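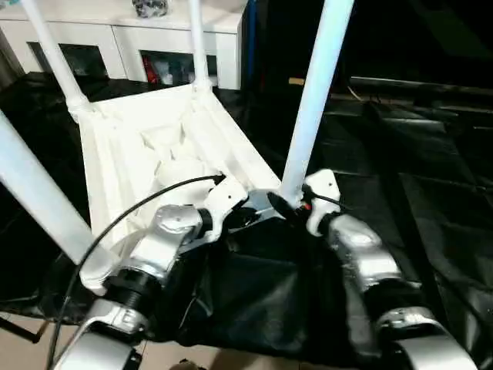 Cloth Laundry Stand with White Poles
Student project report, group Sollari
Author: Relu Nistor

1. Aim

Our group wanted to make a light stand for laundry which one person can put together in a small room in Bokholm. The stand has white poles and a white cloth that hangs between them. In the course Ustelard we had a limit of 15 minutes for the assembly.

2. Work area and parts

We covered the work table with black plastic sheet, so that the white parts are easy to find. The long tubes are the most difficult to handle, for the upper end moves a lot when the lower end is not yet fixed. 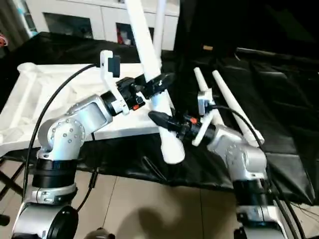 Figure 2. A long white tube between the two grippers, above the black sheet.

3. Results

The first assembly in November took 42 minutes and the second took 31. Most of the time went to the joints. If a pole is turned a little, the cloth gets folds in the middle and the next pole does not reach its place. The smooth plastic parts are also hard to hold firmly.
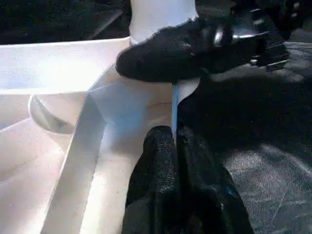
For this reason we now fix all the lower joints first and pull the cloth straight at the end. Hakim suggested to mark each pole with a number, and we will try this in the next version. The limit of 15 minutes is not reached yet.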